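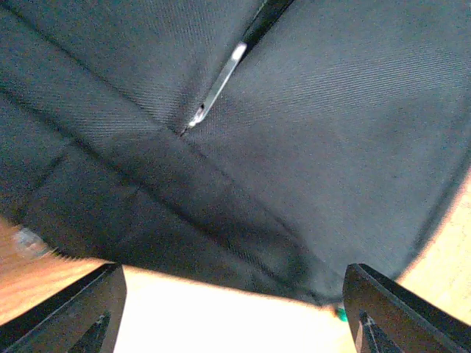 Less in it and a zip that shuts, please, wrote one family in Nundumgate after last year's bags went out. Our seven-year-old sat on ours to close it and then couldn't get anything back out in the car.

So that's what we've done. Less in it.

FOR IMMEDIATE RELEASE
26 March 2023

NUNDUMGATE QUIET BAGS BACK FOR A SECOND YEAR – LIGHTER, FLATTER, AND WITH A FILM IN EVERY ONE

The Quiet Bag is back. One soft zip bag, one DVD, markers, paper. Free to any family in the Nundumgate district with a child facing a long drive, a long wait or a long stay in a ward. Packing has started at the Brolosik rooms behind the old produce store and bags go out from the front counter as they're ready.

Last year 2,106 bags went out. This year requests have already reached 2,574, and the list stays open to the end of March. More than we planned for. We're going to try to fill the lot.

What's changed

The big change is the order of packing. Last year everything was dropped in from the top and the zip was left to cope. Corners of cases pushed up under the seam, fabric bunched, zip stuck halfway. We had plenty of feedback on that, some of it quite colourful.

This year the bag is laid flat on the table first and smoothed out. Paper goes in against the back. The DVD case goes in on top of the paper, flat, and the markers run alongside it. Zip last, one hand holding the cloth at the far end. Takes a bit longer per bag. Worth it.

The colouring book is gone. Sorry to those who liked it, but it was the thing that made the bag too thick, and a good few came back with two pages done. Plain paper instead. The stickers are gone too (car windows). 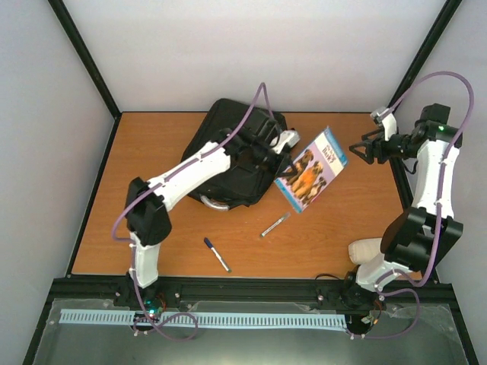
Bag, DVD and markers on the tabletop.

The films

All DVDs are second-hand and family rated. Animals are still the runaway favourite, dogs most of all, and we'd happily take any dog film you have on the shelf. Yes, we know plenty of houses don't have a player any more. Tick the box on the form and we'll leave the disc out and put in extra paper. Tsolakis Discs & Repairs in Mill Street is lending portable players again, two-week loan, bring something with your address on it.

Every disc gets looked over before it goes in. Scratched ones are put aside. Cases need to be clean and need to click shut – if yours is cracked, send the disc anyway and we'll find it another home. Please take the rental stickers off if you can, they leave a gum that picks up fluff from inside the bag and it's the devil to clean.

The markers

Washable, with a cap that fits. We are short 408 sets as of this morning. Colours don't matter much but a dark one is useful, the pale yellows come back unused. No permanent markers please. A few slipped through last year and we heard from at least one grandmother about a cream car seat.

Test them before you drop them off. A scribble on the back of an envelope is plenty. Dry ones go in the tub by the door and Zurko Stationery takes them away with its own recycling.

The bags themselves

Plain, dark, soft sided. People have asked why not something brighter. Dark doesn't show juice. Older kids will also carry a dark bag into a waiting room where they wouldn't be seen dead with a cartoon on it, and we'd rather the twelve-year-olds got some use out of them as well.

Zurko Stationery has put in 500 bags for this year's run. The rest are donated, so sizes and fabrics vary and yours may not match your neighbour's. All are washed and aired before packing, and the linings turned out, because you would not believe the sultanas. 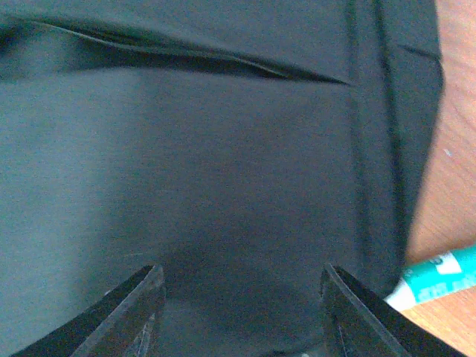
Cloth with a lot of give in it needs a firm hand before anything goes in, so if you're helping with packing, flatten the folds towards the side seams with your palm and leave the bag like that for a minute. Don't iron. We tried it on one and the zip tape puckered. If the cloth creeps over the teeth when you're closing up, go back a few centimetres, pull the fabric clear, then start agian. Don't yank. A broken pull means the whole bag goes to the mending pile and the mending pile is tall enough.

Write the child's age on the outside tag, pencil only, so tags can be re-used. No names on bags.

How to ask for one

Forms at the Brolosik front counter, the Nundumgate library and Tsolakis Discs & Repairs. One bag per child. Brothers and sisters can have one each, just fill in a line for each of them on the same form. No proof needed, no questions about why. Allow a week. If the trip is sooner than that, say so at the counter and we'll see what's on the shelf.

How to give

Drop off bags, DVDs and markers at any of the same three places during opening hours. Not overnight on the step please, the dew gets into the cardboard and last March we lost a whole carton of paper that way.

We can use: soft zip bags in working order, family films in cases, washable markers, plain A4 paper.

We can't use: hard lunch boxes, VHS, crayons (melt), slime (no), or bags with wheels.

Want to pack? Mornings are best, come round the side and knock. Tables are set up and there's a kettle. Children welcome with an adult, and they're the best marker testers going.

When a family has finished with a bag they can keep it or bring it back for refiling. Lots came back last year with a drawing tucked inside. Those are up on the wall in the packing room and will stay up while there's wall left.

Media are welcome to visit the packing room by arrangement. Please ring the Brolosik front counter first as parking is tight. Drawings from returned bags can be photographed but not taken away.

ENDS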